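Small Parts and the Duty to Supply Them
2019-09-18

The ordinary household appliance is expected to last for many years, yet the smallest of its fittings often decides how long it does last.
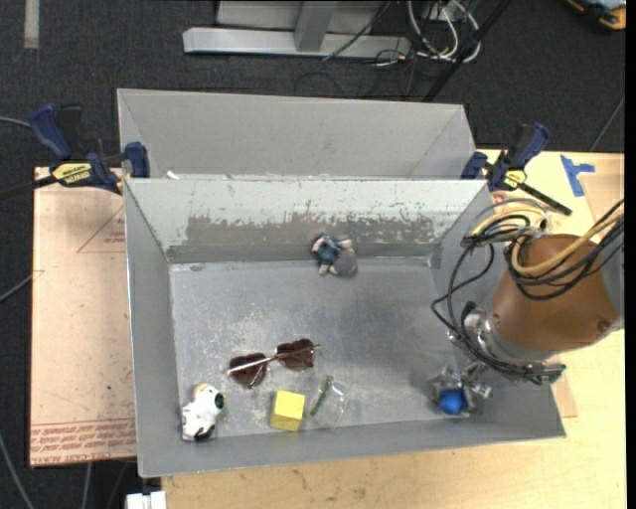 A hinge pin or a rubber seal costs very little to make. When it can't be bought separately, the customer is offered a complete door, a complete pump or a new machine. The Savmont Consumer Forum has received 197 letters on this subject in the past year, and the complaint in most of them is the same: the part exists, but the public is not permitted to buy it.

The Forum takes the view that any firm selling goods in this region should be required to keep small fittings on sale for 12 years after the last unit leaves the shop. Manufacturers object that storage is costly and that demand is hard to predict. Both points deserve a fair hearing. Storage does cost money, and a seal kept too long may perish on the shelf. These costs are at present carried by the household, which pays for a replacement machine, and by the town, which pays to dispose of the old one.

The experience of Stuna is useful. Under the scheme adopted there in May, independent repairers may order single parts at the price charged to the maker's own workshops. Delivery can take up to 20 days, and the Forum would wish to see that reduced. Even so, repairers in the town report that they now accept work they would formerly have turned away.

Plastari, which supplies fittings to several makers, has argued that parts should be sold only to trained persons. For gas valves and mains wiring the Forum agrees. It sees no case for extending the rule to shelf clips, knobs and filter covers, which owners have always fitted for themselves.

There remains the matter of part numbers. Uibo prints them inside the door of each appliance it sells, while other makers list them only in a service manual which the public may not consult. A printed number should be a condition of sale.

The regional consultation closes in 2 months. Readers who have been refused a part are asked to write to the Forum, giving the model and the reply they received.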